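Kitchen scales

A kitchen scale is a small weighing device used for measuring out ingredients when you're cooking or baking. I've been keeping this little home encyclopedia going for a while now and I can't believe I did entries on whisks and jelly moulds before I got round to scales, as they're the thing I use more than anything else in my kitchen (apart from the kettle!).

Types

There are three sorts you're likely to come across. The oldest is the balance scale, where you put your flour in a pan on one side and metal weights on the other until the two sides level out. My gran had one and I was allowed to put the weights on, and I still think of it as the proper way to make a Victoria sponge. They last for ever if you look after them, but you do have to keep hold of the weights, and the tiny ones always end up down the back of a drawer.

Then there's the spring scale, which has a dial and a needle. Pop a bowl on top, the spring inside squashes down and the needle goes round. They're cheap and cheerful and they look lovely on a shelf, but the spring gets tired over the years. Mine was a Standetti in pale green and by the end it thought an empty bowl weighed the same as an egg.

The third sort is the digital scale, and it's what most of us have now. Inside is a part called a load cell, a bit of metal that bends by a tiny amount when something is put on top. Thin strips stuck to the metal stretch along with it, which changes how easily electricity passes through them, and a little chip turns that change into a number. I had to have this explained to me twice by my friend Oduor Biwott, who mends electrical things, and I've probably still made it sound simpler than it is.

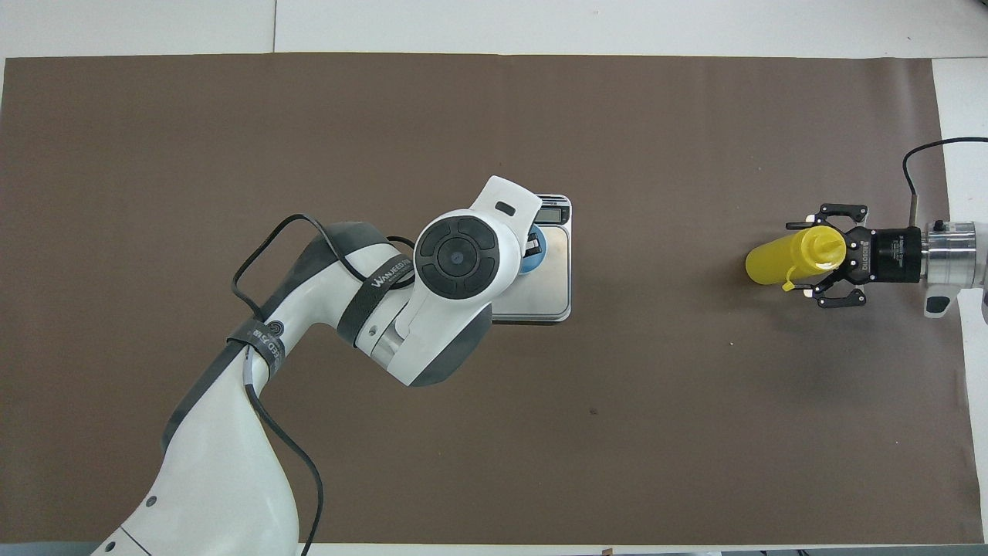

Most digital ones also have a button marked "tare" or "zero". Put your bowl on, press it, and the display goes back to nought so you only weigh what goes in next. You can do a whole cake this way in one bowl - flour, press, sugar, press, butter, press - and there's hardly any washing up. The word tare came into English from French and goes back further to Arabic, where it had to do with something taken away or thrown out. I love that.

Weights and cups

British recipes have mostly gone by weight for as long as I've been cooking, first in ounces and now in grams, while American ones tend to use cups. The trouble with cups is that flour packs down. I tried it in January with the same cup and the same bag, spooning gently for one lot and scooping straight from the bag for the other, and filled it a few times each way. My loaf takes 430 grams of flour. The gentle lot came out under that and the scooped lot came to 453, and that was enough to turn a nice soft dough into something more like putty.

Liquids can be weighed too. A millilitre of water weighs a gram, so 279 ml of water is 279 g and you can leave the jug in the cupboard. Milk is a touch heavier and oil is lighter, so be a bit careful if the recipe is a fussy one.

Looking after them

Keep a digital scale on a hard, flat surface. A folded tea towel underneath will throw it off, and so will a leg hanging over the edge of a chopping board. Don't store heavy things on top (I did this with a casserole dish for nearly 4 years and it never forgave me). Wipe it with a damp cloth and don't put it in the sink. If the numbers start wandering about, try a new battery before you go and buy another one.

To check it, put on something you know the weight of. Coins are good for this, and the Royal Mint gives the weights of ours on its website. An unopened bag of sugar is less use, as you're weighing the bag as well.

Very small amounts are where ordinary kitchen scales struggle. Mine goes up in whole grams, so I still use measuring spoons for yeast and salt. You can buy fine ones that go down to a tenth of a gram or less, and coffee people swear by them.

Last updated Feb 5, 2023

Comments

Naomi Nyamweya: I do the one-bowl thing too but my scale switches itself off while I'm cutting the butter and I lose my place. Any way round it?

Reply: Mine does that! I give the bowl a little tap now and then to keep it awake. Cutting the butter first helps as well.

tinloaf: You've left out hanging scales. My dad used one for fish and potatoes.

Oduor Biwott: Load cell bit is fine, you can stop worrying about it.

Related entries

Measuring spoons
Jelly moulds
Whisks, balloon and flat
Ounces to grams
Why dough goes sticky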